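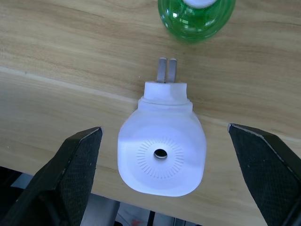
Dorian Tessier asked, on reading the previous report, why the refill task is being worked out on a tabletop when guests at Asham will find the heater plugged in behind a nightstand. The answer is that the order of steps has to be fixed first. Reach and posture come in the next period.

Progress report, September
Project Faltico: refill and reset of plug-in liquid heaters in guest rooms
Submitted to: Pronard

1. Status

The written procedure for changing the liquid bottle is complete in draft. It covers unplugging the unit, removing the spent bottle, uncapping the refill, seating the refill and returning the unit to the wall. The grant covers 143 rooms at the Asham site. Of these, 44 have been surveyed for outlet height and clearance. The remaining rooms are scheduled for the next period.

2. Work area

The procedure is worked through at a light wooden table against a white wall. The outlets are on a white power strip hung vertically on the wall, with its cable running down toward the back of the table. Hanging the strip leaves the tabletop clear and puts the sockets at a height close to the upper outlets at Asham. Lower outlets are not represented.
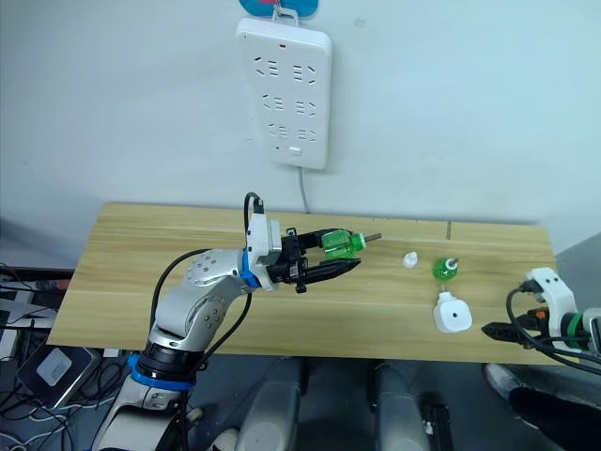
The draft sets one rule for this stage: a refill stays upright from the time its cap comes off until it is seated in the heater. Caps go to the right of the work position and are kept until the spent bottle has been bagged. The first version of the procedure had the cap discarded at once, and Ye objected that the spent bottle then went into the bag open. The change adds one step and no materials.

3. Supplies and spending

Spending to date is 3,625 against the supplies line. This includes 900 for refill bottles, which were bought in a single lot to avoid differences in neck fit between batches. No further refills are needed this period. The line for replacement heaters is untouched.

4. Open points

a. Prong orientation. Some rooms have outlets turned sideways. A heater plugged in there would hold its bottle off vertical, and the draft does not yet say what staff should do.

b. Bottle identification. A spent bottle and a new one can be confused once both caps are off. A pen mark on the base is proposed - low cost, but it depends on the mark being made before the cap is removed.

c. Clear-down. The table is to be reset between runs, with loose caps removed and only the next bottle left standing.

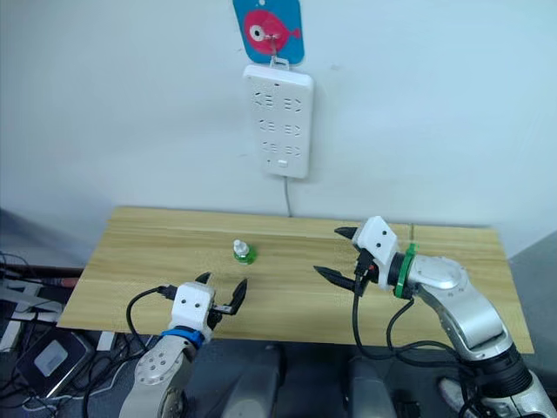

5. Next period

Complete the room survey. Settle points a and b and issue the procedure as version 2. Pronard will receive the survey sheet with the next claim.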